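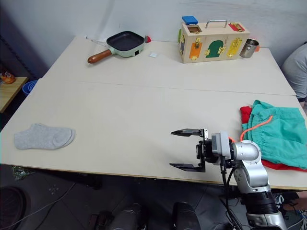 Figure 1. Items on the shared table, including the frying pan, the lock box, the cup and the clothes.

Does a shared table save a household any time?
Project report, Home and Living Studies, Trimville
Khurram Siddiqui and Hanan Sfeir
February 2026

1. Why we did this

The tidying guide we were given in class, the Girkero method, says every home should have one "landing table" where stray things are put down during the day and sorted once in the evening. The guide claims this cuts tidying time by half. It gives no source for that. We wanted to see if the claim held up with ordinary belongings.

2. What we used

Two white table panels pushed together against a wall. We chose things that belong in different parts of a home, as the guide assumes a mixture. From the kitchen, an electric frying pan with a mint-green base and a long wooden handle, and a stainless steel cup. From the toy shelf, a wooden lock box with coloured doors and a carrying handle. From the bedroom, a light grey sock, green shorts with an orange drawstring and a red garment, which ended up under the shorts. Other small items were added on some evenings and are listed in our notebook.

3. What we did

Hanan sorted the table on 10 evenings. On another 10 evenings the same sort of items were left in the rooms where they had been used, and she collected them from there. Khurram kept the time with a kitchen timer. We stopped the clock when the last item was in its proper place, with clothes folded.

4. Results

The landing table evenings were quicker. The average saving was 90 seconds. That is well short of half.

We are not sure even this is real. Hanan did all the table evenings second, by which point she knew where everything went. We should have mixed the two kinds of evening and did not think of it until week three. The timing also leaves out the work of carrying things to the table in the first place, and the Girkero guide leaves it out too. If that were added, we suspect the saving would shrink to very little.

Clothes were the slowest part either way. A single sock is a problem for any method, as you have to find the other one before you can put the pair away. The pan was awkward because of its cable and because the long handle takes up table space. The lock box was the quickest thing to put back and needed no sorting at all.

5. Comparison with another guide

The Sotiropoulos booklet in the school library recommends baskets in each room instead. It promises "100 per cent clear surfaces", and we could not work out how anyone would measure that. We did not test it.

6. What we would change

Two people sorting, the evenings in random order, and the carrying time included. We would also like a household with small children in it, where a table full of things may not stay as it was left until evening. Hanan thinks the result would go against the table. Khurram thinks there would be no difference.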